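11월, 금요일 저녁

퇴근하고 19시 10분에 정리를 시작했다. 오늘 범위는 현관 선반 아래 칸과 파란 천 가방. 가방은 지난달 Plustcombe에 다녀온 뒤로 열지 않았다. 선반은 계획에 없었는데 가방을 꺼내려면 앞에 쌓인 것부터 치워야 했다.

선반 아래 칸

영수증 묶음, 접이식 우산, 다 쓴 건전지, Maltmont 구두약. 건전지는 수거함으로 옮겼다. 구두약은 뚜껑 안쪽이 말라붙어 폐기. 영수증은 보증 기간이 남은 것만 골라 봉투에 넣고 나머지는 파쇄했다. 남긴 것 중 하나가 Lurness 제습기 영수증인데 모델 번호가 1597로 끝난다. 제품 라벨과 대조했고 일치한다. 등록은 주말에 한다. 선반 바닥판은 앞쪽이 조금 내려앉았다. 수평계를 대 보니 기포가 안쪽 선에 걸린다. 받침 나사를 반 바퀴 조여서 선 안으로 들어왔으나 나사 구멍이 헐거워져 있어 다음에는 한 치수 굵은 나사로 바꿔야 한다.

가방과 천

지퍼부터 점검했다. 이빨이 어긋난 구간은 없었고 중간쯤에서 슬라이더가 뻑뻑했다. 마른 칫솔로 이빨 사이를 아래에서 위로 쓸고 양초를 얇게 문지른 다음 열고 닫기를 되풀이했다. 저항이 줄기는 했는데 완전히 없어지지는 않는다. 슬라이더 안쪽이 벌어졌을 가능성이 있다. 펜치로 조이는 방법도 있으나 한쪽만 더 눌리면 복구가 안 되므로 오늘은 손대지 않았다.

하늘색 극세사 천은 접어서 가방에 넣는 것으로 정했다. 여태 싱크대 밑에 두고 썼는데 거기는 습하다. 이 천은 가장자리가 박음질되어 있어 접으면 그 부분만 두꺼워진다. 단끼리 겹치지 않게 조금씩 어긋나게 접어야 두께가 고르다. 비틀린 채로 눌러 넣으면 털이 한쪽으로 눕는다. 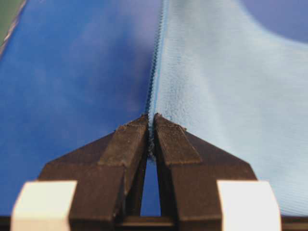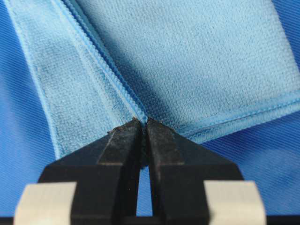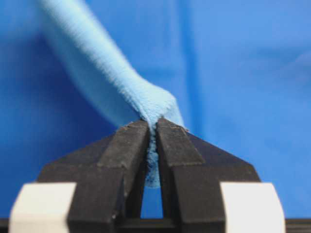
파란 천의 지퍼, 그리고 하늘색 천 두 장면.

세탁 기준

극세사는 섬유유연제를 쓰지 않는다. 작년에 한 번 잘못 넣었다가 흡수력이 떨어져서 뜨거운 물에 두 번 헹궜다. 세제는 Mohammadi 중성, 면 수건과는 분리. 같이 돌리면 면 보풀이 고리 사이에 박혀서 나중에 손으로 떼어야 한다. 물 온도는 40도를 넘기지 않고 탈수는 약하게, 건조는 그늘에서 한다. 라벨은 글자가 지워져서 이 수치는 내가 써 온 기준일 뿐이다.

흡수력은 저울로 한 번 재 볼 생각이다. 물 300밀리리터를 쟁반에 붓고 마른 천을 3분 올려 둔 뒤 남은 물의 무게를 단다. 천을 들어 올릴 때 떨어지는 물을 어느 쪽으로 칠지 먼저 정해야 한다. 쟁반에 남은 것으로 치는 편이 재현하기 쉽다. 비교할 새 천이 없어서 당장은 보류.

통화

20시 조금 넘어 Mahtab Ansari에게서 전화가 왔다. 빌려 간 드라이버 세트를 일요일에 돌려주겠다고 한다. 비트 하나가 헐거워졌다는데 자석이 빠진 것 같다. 현물을 보고 판단하기로 했다. 슬라이더 이야기를 꺼냈더니 Gholamreza Rashti가 부품을 모아 둔다고 알려 주었다. 지퍼 규격을 알아야 물어볼 수 있는데 슬라이더 뒷면 숫자가 닳아서 읽히지 않는다. 이빨을 맞물린 상태에서 폭을 재면 호수를 알 수 있다. 버니어 캘리퍼스는 회사 책상 서랍에 있다.

Mitra Parsa에게 선반 치수를 보내는 일은 또 밀렸다. 폭과 깊이는 적어 두었고 높이만 남았다. 아래 칸을 비운 김에 쟀어야 했는데 다시 채우고 나서 생각이 났다. 바닥판 처짐 때문에 좌우 높이가 다를 수 있으니 양쪽을 따로 재서 작은 값을 보낸다.

남은 일

캘리퍼스 가져오기. 선반 높이 좌우 측정. 굵은 나사 구입, 길이는 기존 것과 같게. 제습기 등록. 제습기 물통도 비워야 하는데 만수 표시등이 어제부터 깜빡이다 말다 한다. 부력 스위치에 물때가 낀 것으로 추정하고 구연산을 풀어 담가 둘 예정이다.

21시 05분 종료. 허리가 뻐근하다. 아래 칸 작업은 다음부터 낮은 의자를 놓고 한다.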